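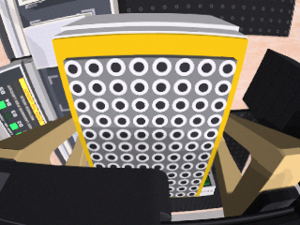

Notberg Laboratory Bench, Series 969

Home > Laboratory Furniture > Fixed Benches > Notberg Series 969

The Notberg Series 969 is a fixed-height laboratory bench for teaching, clinical and general research rooms. It is supplied by Pultari as a single unit or as part of a continuous run, with or without storage below the work surface. The standard unit is 71 inches long and is rated for an evenly spread load of 2,000 pounds when it is leveled and anchored in accordance with the installation guide.

Series 969 replaces the earlier Endport bench. Customers who have Endport benches in place may add Series 969 units to an existing run by means of the joining kit listed under Accessories. The height of the two products is the same. The front edge profile is slightly different, and a visible change at the joint should be expected.

Frame

The frame is welded steel with a powder-coated finish. Each leg is fitted with a leveling foot that can be adjusted from the front, so a unit does not have to be pulled away from the wall when the floor is uneven. A rear cross rail is included on all units. A front cross rail is available on request but reduces knee space and is not suitable for seated work.

Frames are delivered assembled wherever the access route allows it. Where a stairwell or elevator is too small for a complete frame, the bolted version must be ordered. The bolted version carries a lower load rating, which is stated on the drawing issued with the quotation.

Work Surfaces

Three work surfaces are offered.

Phenolic resin is the standard surface and is suitable for most wet and dry work. It can be drilled on site for fittings.

Epoxy resin is recommended for rooms in which strong acids or solvents are handled each day. All openings in this surface must be cut at the factory. Please mark the position of sinks, taps and cable ports on the order drawing, as later changes are charged as a new surface.

Stainless steel is recommended for rooms that are washed down on a regular basis. It is supplied with a raised rear edge and, if required, raised side edges.

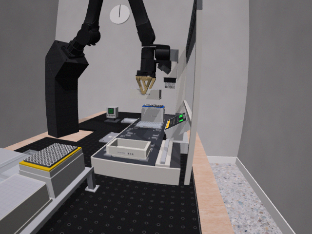 Laboratory workbench and light gray back wall with wall clock.

Planning the Room

A bench run should be planned together with the wall behind it. Pultari advises customers to settle the following points before a quotation is requested, in the order given.

1. Position of power and data outlets. Outlets may be mounted on the wall or in a service channel attached to the bench. The service channel takes up four inches of depth.
2. Position of water and drainage, if any.
3. Height of shelves and wall cabinets. Clear space must be left above the tallest instrument that will stand on the bench, including any lid that opens upward.
4. Wall finish. Pale, matte finishes reflect less glare onto the work surface and are easier on the eyes over a long shift.
5. Clocks, signs and notices. These should be mounted high enough to be read from every working position and should not be fixed to cabinet doors.

Allow at least five feet between facing benches where people will work back to back. Local building codes may ask for more, and the code applies in all cases.
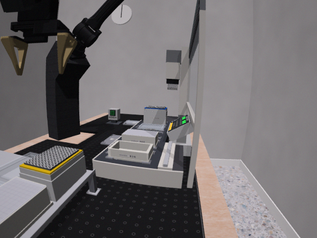
Pipetting head with tips pointing downward; wall clock on the back wall.

Load and Vibration

The load rating applies to weight spread evenly over the full surface. Heavy instruments with small feet place far more stress on one area and should stand on a spreader plate. Balances and microscopes should not share a unit with a centrifuge or shaker - a separate bench with a gap on both sides gives better results than any mat or pad.

When the total weight of equipment is close to the rating, please send the weight and footprint of each item with the order. The design office will check the layout and return a marked drawing. There is no charge for this service on orders of two or more units.

Storage Below the Surface

Cabinets for Series 969 are made by Kaczorowski and are available fixed, suspended or on casters. Fixed cabinets cannot be combined with the front cross rail. Drawers are full extension and can be fitted with a lock. Casters are locking at the front only.

Doors and drawer fronts are offered in 19 colors. Color samples are sent by mail on request and should be checked under the lighting of the room in question.
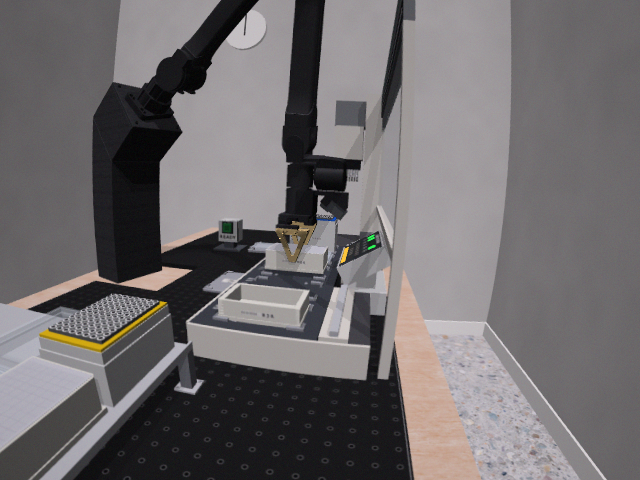 Laboratory bench with off-white tray and blue-edged rack at rear.

Care and Cleaning

Wipe the surface with a mild detergent and a soft cloth at the end of each working day. Spills should be removed at once, whatever the surface. Abrasive pads must not be used on phenolic resin or on stainless steel. Chlorine bleach may be used on epoxy resin if it is rinsed off fully afterward.

Check the leveling feet once a year and after any move. Anchor bolts should be tightened at the same time.

Accessories

Joining kit, Series 969 to Series 969
Joining kit, Series 969 to Endport
Service channel, with or without outlets
Spreader plate, small or large
Reagent shelf, single or double
Cable port with cover
Replacement leveling foot, sold in sets of four

Ordering and Delivery

Orders are accepted in writing only and must include a signed drawing. Delivery times depend on the work surface chosen and are confirmed with the order. Epoxy resin takes the longest. The factory closes for two weeks in June, and orders placed shortly before the closure are scheduled after it.

Installation is not included in the list price. It may be booked with the order or arranged with a local contractor, in which case the installation guide must be followed for the load rating to remain valid.

Page last revised 15 October 2026. Specifications may change without notice.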